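Memory came out first

29th June

Spent the evening on the old Closex server from the Fevby office. It ran for 7 years and I want it back up as a file box at home. Memory came out before anything else - it goes in a padded envelope until the new sticks get here.

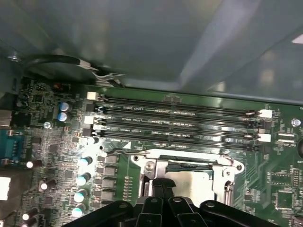 Trondness Home Computing Club - member blogs

Four empty slots by the CPU1 socket, with the pale cover still over it. The labels next to the slots are small, so I wrote DIMM7 and DIMM8 on a sticky note to save squinting later. The new sticks cost me 90 dollars used. Next job is the fans - one of them rattles.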